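Devemdale Evening School
Setting Up a Kitchen, Handout 2: The Table, the Pot and the Plate

Please read this before the second meeting and bring it with you. The first handout was about shelves and drawers. Now we come to the table, where most of the work is done, and to the few things that should stand on it.

1. What belongs on the table

In the first meeting I asked everybody to write down what was lying on the kitchen table at home. The lists were long. Mail, keys, a charger, a bowl with fruit, a second bowl with things which were not fruit. I do not say that this is wrong, a table is for living also. But when we begin to cook we want a surface where the hand can move without asking permission.

For the exercises in this course we use only three kinds of things:

- one pot or saucepan
- one plate
- one piece of food, or a toy piece of food for practice

Toy food is good for practice because it can fall on the floor and we can continue. Participants sometimes laugh at it in the first exercise and by the third they have stopped. If you have small children you probably own some already.

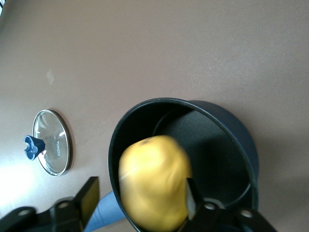
A saucepan with dark nonstick coating needs some care which a steel pan does not need. Put things into it with the hand or with a soft tool. Do not drop a hard thing from a height, and do not store other pans inside it without a cloth or a paper towel between them. Most of the scratches I see on coated pans come from the cupboard, where they are stacked. When the coating begins to come off in small flakes, the pan has finished its life as a cooking pan.

Please note the difference between the words, as I was asked about it. A saucepan has one long handle and rather straight sides. A pot, in the strict meaning, has two short handles. In everyday English many people say "pot" for both, and in this handout I do the same when it makes no difference.

2. Where to put the pot

The rule I teach is simple: the pot goes on the side of the hand that will fill it, and its handle points away from the person. A handle which comes over the edge of the table will be caught by a sleeve sooner or later. On the stove the same rule is much more serious, so it is better to learn it on the table, where nothing is hot.

Keep a distance between the pot and the plate. Beginners put them close together, with the idea that a short way is a fast way. Then the plate gets the drops from the pot and the elbow meets the rim. For a medium table I suggest roughly 30 centimeters of free surface between them. You can put a cutting board into this space later, when the exercise needs one.

The part of the table which is nearest to you stays free also. This is where you rest your hands, put down the towel for a moment, or open a recipe. In a small kitchen you will want to use this strip for something. Try first to live without using it.

3. About the surface

Several people asked what color a table should have. I have no strong opinion, but a matte surface is more pleasant under a strong lamp than a shiny one. A brown or gray-brown tone hides small stains between two cleanings, and a light plate is easy to find on it. On a white table with a white plate I have myself put a spoon down next to the plate.

Look at your table once in the evening with the lamp on. If there is a bright patch of light exactly where you cut, move the lamp or move yourself. It costs nothing, and the eyes are less tired afterward.

The tables in the catalogs of Skallar and Trondel are nearly the same height, so for this course it does not matter which you have. If your table is old and too low, which was my case in Toledo for many years, put a thick board on it for cutting and take it away for eating.

4. The plate

The plate on the work table is not the plate for eating. I call it the waiting plate. Food waits on it before it goes to the pot, or after it comes out. A round, flat plate without a high border is best, as the fingers can come to the food from any side.

Put one thing on the waiting plate and put it near the middle. When a small round thing lies close to the border it will roll, and then you run after it.

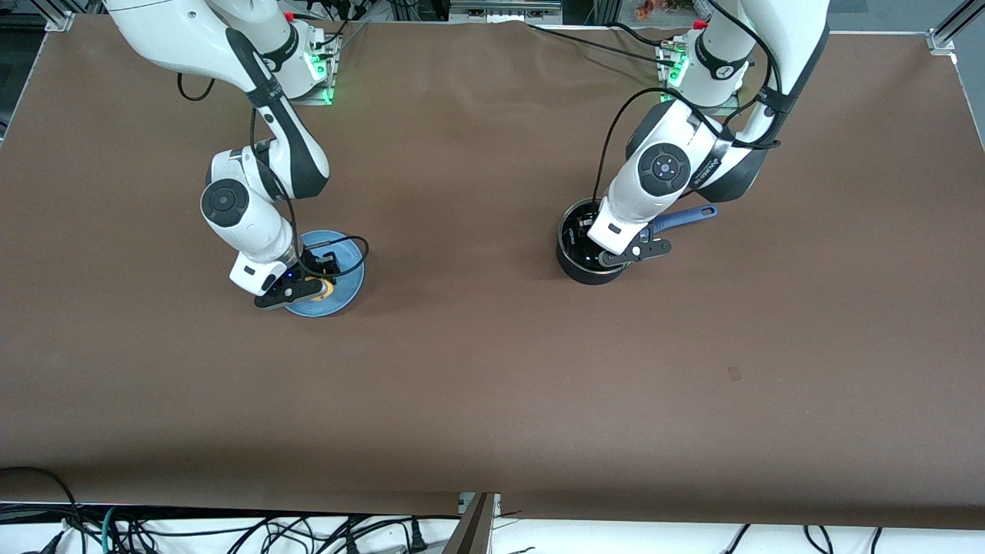 Devemdale Evening School Course Papers - Page 2

5. Exercise for the meeting

Work alone or with a partner. You need a pot, a plate and one small object.

a) Clear the table completely. Wipe it and let it dry.

b) Put down the plate on the left and the pot on the right, with free surface between them. If you are left-handed you may change the sides.

c) Put the object on the plate. Hold it by its sides and lift it straight up before you move it across. Many people pull it over the border of the plate, and the plate moves with it.

d) Bring it over the pot and lower it inside before you open the fingers.

e) Take it back to the plate in the same way.

f) Repeat for 90 seconds without hurry. Then stop and look if the plate and the pot are still where you put them.

With a partner, one person takes care of the plate and the other of the pot. Agree before you start who moves first. Two people who reach at the same moment will disturb each other even at a large table - this happens to couples who have cooked together since 2000, so do not be discouraged.

6. To do at home

Draw your own table from above, with the pot, the plate and the lamp. A simple pencil drawing is enough. Mark with a cross the place where things usually pile up. Keep the drawing, we will need it again in December when we speak about cooking for guests.

If you are thinking of buying a new pot, please wait until after the third handout, which is about handles and lids.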